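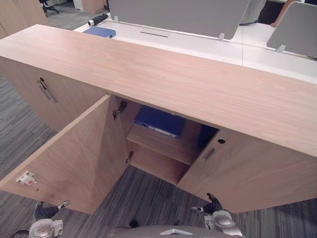

Light wood-grain finish, door open, concealed hinges showing.

Roltham Etance Low Cabinet: Review
By Dayana Sandoval

The Etance ships flat in two cartons. Assembly took one person an afternoon with a screwdriver and a rubber mallet. Panels are predrilled and the cam locks seated without forcing. The manual is clear except at step 7, where the left and right side panels are drawn identically. Check the hole pattern before fastening the back.

Door alignment is the slow part. The hinges adjust in depth and side to side. Height is set by loosening the mounting plate, so have a helper hold the door. I needed two passes to get an even gap. After seven weeks of daily use one door had dropped slightly and took a quarter turn to correct.

The top resists water rings if they are wiped within the hour. A hot mug left a dull spot that has not come out. Under a television and a receiver the top shows no sag against a straightedge. Ventilation is poor with the doors shut, and the single cable hole will not pass a molded power plug.

Replacement hinges are listed under part 3096. Thomas Ruggiero at Roltham confirmed that they fit the older Nodance cabinet too.

Good: accurate drilling, stiff top, adjustable doors.
Bad: cable hole, heat marks, step 7.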